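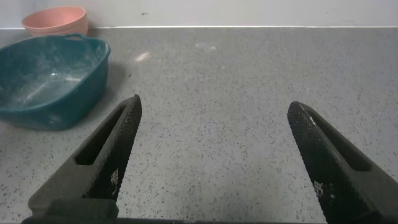 *1 min read*

**Figure 3.** Wrist camera view with the gripper open. A teal basin and a pink bowl are at the upper left.

### 4.2 Wrist view only

We trained the Drastum policy on 135 demonstrations from the Skenthorpe kitchen set, using the wrist camera as the only image input. Each of the 60 test trials began with the gripper open over the counter. In views like Figure 3, the basin hides part of the bowl, and most of the pixels show bare countertop. The policy chose the wrong container in 12 trials. Adding the last 4 images as input cut these errors by half.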